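Regeln für die Aufnahme, zweite Fassung

Im März habe ich hier aufgeschrieben, nach welchen Regeln wir bei Peltum mit den Handgreifern Daten aufnehmen. Seitdem sind 349 Durchgänge dazugekommen, und ein Teil der Regeln hat sich nicht gehalten. Deshalb die zweite Fassung.

Von den ersten 349 Durchgängen mussten wir 55 verwerfen. Bei 18 davon war die Kalibrierung älter als der letzte Umbau am Greifer. Der Rest verteilt sich auf Kleinkram: falsche Aufgabenbezeichnung, zu früh gestoppt, Finger nicht ganz geöffnet beim Start. Das meiste davon hätte eine Liste an der Wand verhindert. Die hängt jetzt.

Vor dem ersten Durchgang wird der Greifer einmal ganz geöffnet und einmal ganz geschlossen. Beide Endlagen kommen ins Protokoll, mit Uhrzeit. Die Fingerpolster werden angeschaut und bei Abrieb getauscht, immer beide zusammen. Wer ein Polster tauscht, kalibriert neu. Das stand in der ersten Fassung als Empfehlung und ist jetzt Pflicht.

Markerkarten müssen plan aufliegen oder fest eingespannt sein. Eine gewellte Karte wird weggeworfen und neu gedruckt, nicht glattgestrichen. Gedruckt wird matt, in Originalgröße, und die Kantenlänge wird nachgemessen.

Räume werden nicht aufgeräumt. Möbel, Taschen und Kartons bleiben, wo sie sind, solange niemand darüber stolpert. Persönliche Unterlagen und Bildschirme mit Inhalt kommen vorher weg. Wenn ein Fenster im Blickfeld liegt, wird die Stellung des Rollos notiert und während einer Serie nicht verändert. Dasselbe gilt für das Deckenlicht.
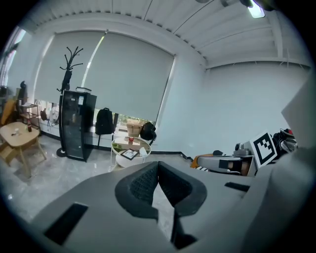 Ghislain Robichaud schrieb mir zur ersten Fassung, ihm fehle eine Regel für den Abbruch. In Wulcombe dürfe jeder im Raum eine Serie stoppen, ohne das zu begründen, und der angefangene Durchgang werde trotzdem gespeichert und markiert. Gelöscht werde erst am nächsten Tag, von einer zweiten Person. Außerdem halte er meine Pausenregel für zu locker.

Beides habe ich übernommen. Abgebrochene Durchgänge bekommen den Zusatz "A" und bleiben liegen, bis jemand anderes draufgeschaut hat. Eine Serie dauert höchstens 54 Minuten, danach wird der Greifer abgelegt. Die krumme Zahl kommt vom Akku, der bei uns danach zu warnen anfängt.

Offen ist noch die Benennung. Im Projekt Zacharias steht der Raum vorne im Dateinamen, bei Plellden die Aufgabe. Ich bin für den Raum, weil sich die Serien dann so sortieren, wie sie entstanden sind. Solange das nicht entschieden ist, bitte nichts umbenennen, auch nicht nachträglich.

Noch ein Nachtrag zur Kabelführung, nach der zwei Leute gefragt haben: Kabel am Roboterarm werden vor jeder Serie einmal von Hand abgefahren, bei ausgeschaltetem Antrieb. Der Zettel mit der Reihenfolge liegt beim Ladegerät.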